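Brusholm Manipulation Group
Minutes of the project meeting, 23 February 2025
Chair: Miroslava Vrabec
Apologies: none

1. Minutes of the January meeting
Accepted, with the spelling of Oravec fixed in item 3.

2. Pushing results
Miroslava reported on the language-guided pushing runs, and it's very good news. With the new policy the arm finished 33 of 50 instructions on blocks it had never been trained to group, against 9 of 50 for the Velden baseline. Same start layouts, same time limit. Lovely to see such a gap on the first full run!

Most of the gain is in instructions that name both colour and shape ("push the red star toward the yellow heart"). The old policy tended to settle on colour and ignore the rest. Relative instructions such as "left of" are still the weak spot — Miroslava thinks the labelling is partly to blame.

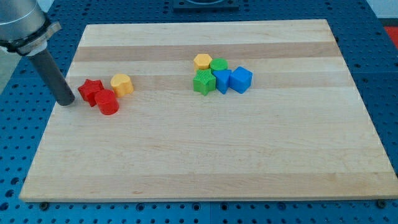

Rod tip beside the red star, with the second cluster of blocks farther back on the board.

Discussion of crowded layouts. When blocks touch, a push on one carries its neighbour along, and the scoring script counts the neighbour's movement as an error. Agreed this is too harsh. Neighbour movement will be logged separately and all 50 runs rescored before anything goes into the draft.

3. Cosmont simulator
Contact friction now matches the bench much better. 2 layouts still behave oddly around the triangular prism. Carried over.

4. Actions
MV to rescore the runs and circulate the table.
MV to relabel the "left of" and "behind" instructions.
Oravec to be sent the revised layouts once the rescoring is done.

Meeting closed 11:50.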